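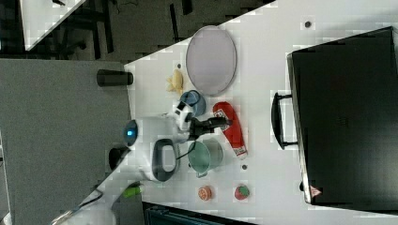

Blue cup and the big oval tray, white table.

Ketchup: fridge or cupboard?
Posted by plurnesside_pete, May 7, 2018

Right, settle this for me. I grew up with the sauce in the cupboard next to the vinegar and we all lived. Moved in with my other half in February and it's fridge only, no debate. Cold ketchup on hot chips is a crime! My mate Nikau Bright says his gran in Multthorpe kept hers on the windowsill. Who's right?

huia_kingi wrote:
Fridge, sorry Pete. It says so on most labels once you've opened it. If the cold bothers you, squeeze some onto the plate before you start the chips – by the time they're done it's fine.

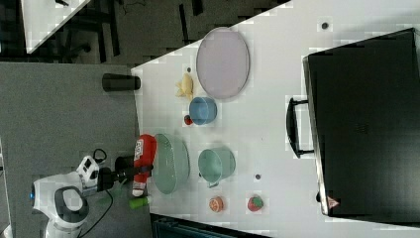

Re: Ketchup: fridge or cupboard?

votora88 wrote:
Disagree with Huia. Cafes leave theirs on the table all day. We're a family of five and a 500 ml bottle is gone in 8 days, so what's going to grow in that? Brown sauce lives in the cupboard too, before anyone asks.

huia_kingi wrote:
Cafes get through loads more than Pete does though. And you've got teenagers, Votora, nothing lasts in your house.

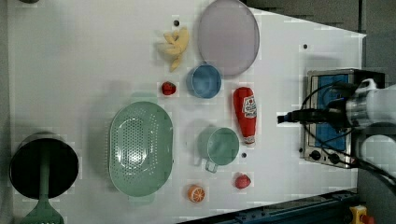 mrs_tibbs wrote:
Does mayonnaise follow the same rule?

huia_kingi wrote:
Mayo goes in the fridge once it's opened, and keep an eye on the date. Much less vinegar in it than ketchup.

plurnesside_pete wrote:
OK, compromise offered at home: fridge, but it comes out when the oven goes on, 20 minutes before we eat. She said 16. We're in talks.
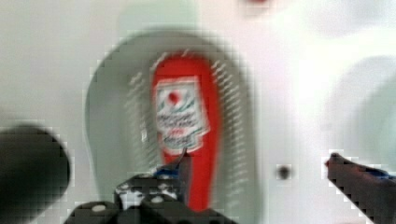
Red squeezy bottle, oval dish.

votora88 wrote:
Give in now and you'll lose the butter next. Stand firm Pete.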